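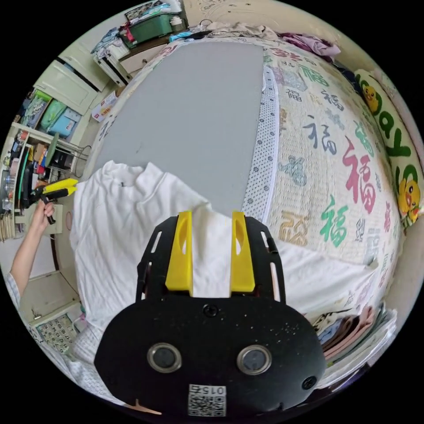

Ratih Mangundap says the arm should have let go no matter what the training data told it, and that if a learned policy can hold on to a shirt while the elbow is already over its force limit then the data is the second problem. Fair. Agree with most of that. Thread on both problems, typing between test runs so bear with me

Short version. Our folding policy closed on a sleeve in the Idville lab and did not open again. Arm kept going toward the next waypoint with the shirt still in the fingers. Other end of the shirt was under a clamp. Hưng Vũ had a hand on that clamp.

Hưng is fine. Bruise across two knuckles, ice, back the same afternoon. But the clamp came off the table at speed and it could've been a face. So yes, a safety report, not a "funny robot clip"

What we were running: Lục, our cloth folding stack. Trained on demos from handheld grippers, one in each hand, people folding real shirts on real beds. Camera on the gripper sees the cloth, encoder in the gripper reads how far the fingers are open. Those two have to agree. They didnt.

The fault: the width reading freezes. Fingers close on fabric, reading goes to closed, fingers open again, reading stays closed. Sometimes for a second. Sometimes for the whole rest of the fold.

In the video you see the cloth drop. In the log the gripper never opened. Policy learns from both and somewhere in there it learns that "closed" is what you do after a sleeve. Forever, apparently

Liên Vi found it. Was plotting width against video for something else entirely and one trace was a flat line through a part where the shirt is clearly being let go. Sent me a screenshot with only a question mark. Good message, 10/10

Then we went looking. 1520 episodes in the June set. 648 with at least one freeze. I read that number off the screen and then ran the script again and got it again

Why we missed it: the check we had looked for missing values and for values out of range. A frozen reading is neither. It's a perfectly nice number, just old.

And the training loss looked great!! Of course it did. A flat line is easy to predict

Cause, as far as we have it. Small magnet on the finger linkage, sensor across from it. Magnet was glued. Glue lets go on one side, magnet tilts when the fingers load up sideways, sensor loses it, firmware holds the last good value. Holding the last good value was a choice somebody made so the plots wouldn't have gaps in them. Somebody was me

Cloth is what does it. Nobody saw it on the cup tasks. With a cup you squeeze straight. With a shirt you pinch and then drag, and the drag goes sideways into the fingers.

Thắng Doãn opened up the bad unit on the bench. Magnet moved with a fingernail. Second unit from the same batch, solid. Third one, moved. So now we pull every one from that batch, no sampling
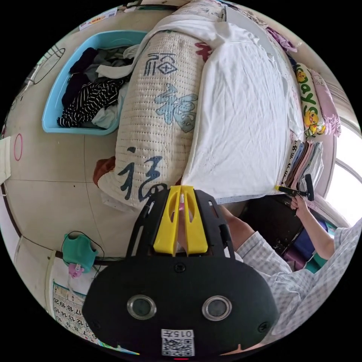

Both grippers in view, sheet on the bed. Cloth tasks are where the freeze shows up.

Back to Ratih's point, the arm side. Three things stood between a bad policy and Hưng's hand and all of them were weaker than we thought.

The force limit at the elbow. It did trip. But it was set to pause the trajectory, and a pause leaves the gripper where it is. So the arm stopped pulling with the shirt tight as a rope, then the operator cleared the warning and it carried on. Clearing took one click. Too easy, and the message said "force warning" and nothing about the gripper

The gripper timeout. There was one! Opens if closed too long. It was off for cloth tasks as folds take a while and it kept dropping shirts mid fold. Config comment says "temporary"

The person rule. No hands inside the tape while the policy is live. Hưng was inside the tape re-seating the clamp, between folds, and between folds the policy is still live. I have done the exact same thing, plenty. The rule was written on the wall and the workflow needed you to break it

Please don't reply that Hưng should've known better. If the job only works with your hand in there thats our job to fix

What's changed as of this afternoon:

Force trip on a cloth task now opens the fingers first, then stops. Shirt falls on the floor, who cares, it's a shirt

Clearing a trip needs the key switch, at the table, outside the tape. No more clicking from the laptop

Timeout back on. Longer than before. Will drop some folds.

Clamp replaced with a magnetic one that slides off when pulled. Định Trương brought it from home and it's better than the one we paid for

Firmware: no more holding the last value. If the sensor loses the magnet it sends a fault flag and the gripper buzzes in your hand. You stop, you swap units, you redo the fold. Annoying on purpose

Data side. The 648 are out of training. Not deleted. Video's still good and Liên thinks finger width can be recovered from the camera, the fingers are in view nearly the whole time. Trying that on a small batch before anyone gets excited

We had told Plesach they'd get 2000 clean episodes. They won't, not on that schedule. Sent them the plots and the safety report together this morning. Reply was one line, asking for the checker script. Fine by me, cleaning it up tonight

The check itself is dumb simple btw. If the fingers move in the video and the number doesn't move in the log, flag it. A few lines plus an optical flow call. Could have had it from the start

Someone asked if the Biltover site is affected. Same policy, different arm, same grippers upstream. So yes. Their arm is powered down and tagged until they have the new stop behavior. Called them before posting any of this

Not sure about yet: whether heat matters. Two of the loose magnets came from units that sat in a car. Could be nothing. Thắng has one in the oven at low temp right now and one in a drawer

Also not sure how many freezes are in the older sets. Script is running. It's slow. Will post the count under this one when it's done, good or bad

If you use a glued magnet in a handheld gripper go push on it. Sideways, with a nail. Takes a second

ok arm's homed, next run. Hands out of the tape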